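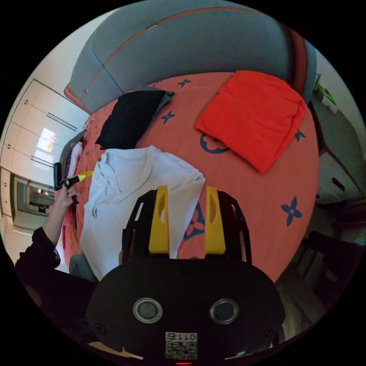
Botgate compares finger sets for hand-held grippers in home trial

Botgate has finished the first part of a trial comparing finger sets for the hand-held grippers it uses to record household tasks. The work covers folding and laying out clothes, and it was done in furnished bedrooms instead of on the bench at the company's workshop in Elard.

The firm took three sets of fingers into the homes. One has closed, solid tips. The second has a softer pad glued to the inside face. The third is a slotted yellow finger supplied by Dimitriou, a small moulding company that also makes parts for packing machines. All three fit the same black bracket and can be swapped with a screwdriver in a few minutes.

Botgate said it picked clothes for the trial as they show up faults in a gripper sooner than boxes or cups do. Thin cotton slides out of a stiff finger, and a thick seam can push a soft one open. A shirt lying on a bedspread is harder again, as the fingers have to take hold of one layer and leave the other where it is.

Each finger set was used for 24 folding sessions, with the operators changing over at the end of each session so that no one person stayed with the same set. T-shirts made up most of the work. Trousers and towels were left for later. 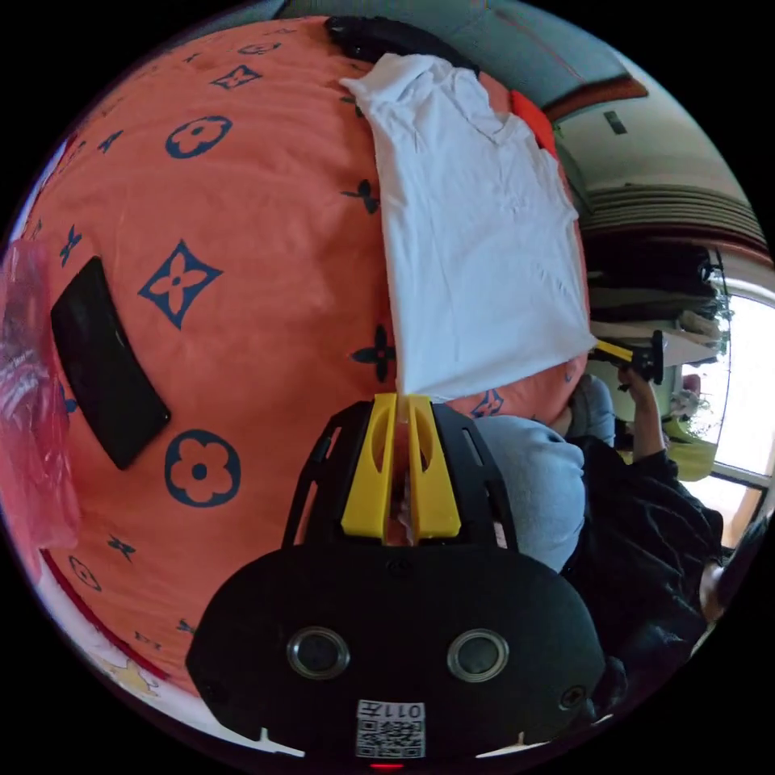
The Dimitriou fingers lost their hold on a garment in three sessions out of the 24, the lowest figure of the trial. The solid tips did worst, with 17 sessions in which a hem or sleeve was dropped at least once. The padded set came between them, but the pads began to peel before the end and two had to be glued back on. Botgate has not given a full figure for that set and says it will run it again with a different adhesive.

Operators were also asked to write down anything that slowed them. Several said the slotted fingers made it easier to judge how much fabric they had picked up. The most common complaint had nothing to do with the fingers. It was the weight at the front of the tool, which people noticed after around half an hour, mainly when leaning over a double bed.

Recording was done with the cameras in the gripper housing. Botgate had tried a narrower lens on the bench earlier in the year and dropped it, as too much of the garment went out of view when the tool was close to the fabric. The wider view bends straight edges near the rim, and the software team corrects for this before the recordings are used. Daylight from windows caused some trouble in the afternoon sessions – bright patches on cupboard doors threw off the exposure – and the settings have been changed since.

The recordings will go to Gavau, which builds the controller for a two-armed machine that Botgate hopes to test with the same fingers. Gavau has asked for more footage of shirts that start out crumpled, and for slower movements at the point where the fingers close. It also wants both tools in use on the same garment for longer stretches, as its controller still has trouble timing the second hand.

A second round is planned for July, again in ordinary homes. It will use the slotted fingers and the repaired padded set, and the solid tips will not be taken forward for clothes. Dimitriou is making a shorter version of its finger for this round, to see whether moving the tips closer to the hand takes some of the strain off the wrist.

Botgate said the bracket would stay as it is for now.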